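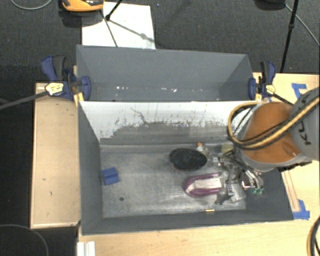 Entertainment Journalism: Reporting and Sourcing
Handout 4: The eyewitness item

Scope

This handout covers the short celebrity item built on one or more sightings by members of the public. It should be read before the February workshop. Headlines and picture captions are dealt with in Handout 5.

4.1 Definition

An eyewitness item is a report of 66 to 250 words in which the main claim rests on what a bystander says they saw. The claim is usually small: a person was in a certain place, with a certain companion, behaving in a certain way. The item normally has no comment from the subject and no document behind it.

It differs from the "source close to" item. There, the informant claims knowledge of the subject's feelings or plans. An eyewitness can speak only to what could be seen or heard from where they stood. Many weak items mix the two, so that a stranger at the next table is quoted on the state of a marriage.

4.2 Standard parts

Intro. Names the subject and gives the sighting in one sentence.
Attribution. States who saw it, or which outlet first carried the account.
Quotation. Usually one or two sentences, kept close to the spoken words.
Background. The subject's recent work, or an earlier report on the same matter.
Response. What the representative said, or that they were asked and had not replied by the time of publication.

The order of the first two parts may be reversed where the claim is disputed. The response is often left out in practice. For coursework it is compulsory.

4.3 Levels of attribution

Level A: named witness, spoken to directly by the reporter.
Level B: unnamed witness, spoken to directly, identity known to the desk.
Level C: account taken from another outlet, which is credited.
Level D: account taken from social media, poster not contacted.

Level D material is not publishable by itself. Two Level D posts do not make a Level C item. Check whether the second post was written after the first had spread; if so, treat them as a single source.

Plural forms need care. "Eyewitnesses" and "onlookers" require at least two people. "Fans" says something about the witness's motive and should be used only where this is known.

4.4 Worked case: Barkent and Fasine

The entertainment site Barkent ran an item stating that a singer and an actor had been seen leaving a restaurant together. It gave one unnamed diner as the witness (Level B). Fasine carried the story 55 minutes later, credited Barkent, and changed "a diner" to "diners". A third site, Dadeo, then cited Fasine alone and wrote that the pair were "confirmed" to be dating.

Three separate faults should be noted:

(a) The number of witnesses rose although no further witness had been spoken to.
(b) The trail back to the first report was lost at the third step.
(c) "Confirmed" was applied to a relationship, when the witness had described only a departure from a building.

Barkent corrected its item after 24 hours: the two had left within a few minutes of each other, in separate parties. Fasine added a note at the foot of its page. Dadeo's version was not changed.

4.5 Verbs and adverbs

"Spotted" and "seen" are neutral as to fact but imply that the sighting is of interest. "Caught" implies wrongdoing. "Stepped out" has little meaning and should be avoided. "Reportedly" must be followed, in the same sentence or the next, by the name of the outlet that reported it. "Allegedly" is kept for claims of misconduct.

4.6 Privacy

Location is the main risk. A home address, a school or a medical building is not to be identified, even where the witness supplies it freely. The name of a town is usually acceptable. Items are not to be published while the subject is still at the place described. Companions with no public role are left unnamed unless they have agreed to be named.

4.7 Exercise

Read the Raudsepp file in the course folder. It contains 10 messages from members of the public about one evening at an awards party. Assign each message a level under 4.3, then write one item of no more than 150 words. Mark in the margin which message supports each sentence. A sentence with no support should be removed before submission.

Bring two printed copies to the workshop. One will be exchanged with another student for checking against the file.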